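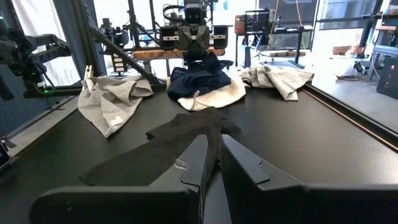 Figure 1. A black sock-like garment held between two gripper fingers over a black tabletop.

Who Is Spending in Indevville? Firm Investment After the Rate Cuts
Term report, Applied Macroeconomics
December 4, 2024

The textbook says that when borrowing gets cheaper, firms borrow and build things. We went looking for the building. Our sample was 1,527 firms registered in the Indevville district, of which 776 filed accounts complete enough to use. The rest filed something, and we read more of it than we would like.

Capital spending net of depreciation was flat over the period. Gross spending rose, and the local press made a fuss over it, but most of the increase went to replacing worn-out equipment. A bakery that buys a new oven when the old one dies has the same number of ovens.

Two cases show the range. Sokus, a packaging firm, borrowed at the lower rate in March and used the money to pay off a loan at the higher rate. Sensible, and of no use to our hypothesis. Kemppainen, which makes window fittings, did expand, adding a second production line and 45 jobs. Its annual report credits a large export order and mentions interest rates once, in a footnote about pensions.

We also sent a short survey to the usable firms. The most common reason for holding off on investment was uncertain demand. The cost of credit came fourth, behind "other." Cerkia, a logistics company, answered every question with "see website." The website is under construction.

Our regression found a small effect of interest rates with the expected sign and a standard error large enough to park in. Dropping firms with sales under 1,000 a month made it slightly smaller. We had planned a section on policy recommendations, and the data did not leave us much to put in it. The survey form and the variable list are in Appendix B.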